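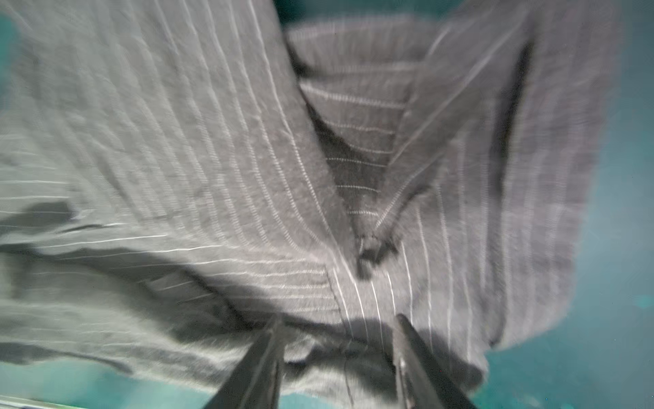
Wrist view, gray pinstriped trousers. The cloth is gathered between the two fingers; motion blur left in.

Garment handling: collection gallery

Plusura is recording teleoperated demonstrations of garment handling for the Herketti policy model. This page accompanies the wrist-camera part of the set and is meant for annotators and for anyone loading the data for the first time. Last revised 8 May 2023 by Nia Pritchard.

What the view covers

The wrist camera moves with the gripper, so the jaws enter from the bottom and the garment often fills most of the image. At this range a pair of trousers can lose its outline entirely. Annotators should not try to recover the garment category from a single image. Use the episode label, which the operator enters before recording starts.

Why pinstripe

Plain cloth gives the model little to track between one image and the next. Stripes bend with the folds and change direction where the material doubles over, and Bořivoj Kolář asked for more of them after the first training run on plain items. The set now holds 903 episodes, of which 200 use striped or checked garments. Dark plain knitwear is still thin and will be extended in December.

Blur

Blurred images stay in the episode. The deployed camera will produce them too, and removing them breaks the timing between images and joint readings. Set the blur flag if stitching or stripe edges are visibly softened. Do not set it for fuzzy fabric alone.

Grasp labels

Mark "contact" when cloth is touching a finger and "pinched" when it is held between both. A fold lying across one jaw is contact only. If the cloth hides the tips, label from the nearest earlier image in which they can be seen and add the "occluded" tag. Ifor Wogan reviews all occluded tags before release.

Seams, hems and pocket openings are labeled as separate regions. A deep fold can look very much like a pocket in one view. Where the two cannot be told apart, use "dark gap" and move on. Version 2 of the label guide has the full region list.

Operators and sessions

Ayanda Chauke and Wyn Voyle recorded the striped episodes. Each session covers 17 attempts on one garment, with the item dropped again between attempts so that no two starting piles match. Failed grasps are kept and marked as failed. An episode is discarded only when the camera stream and the joint log disagree in length.

Files are grouped by garment, then by session. Corrections to labels go to Nia Pritchard with the episode number and the image index.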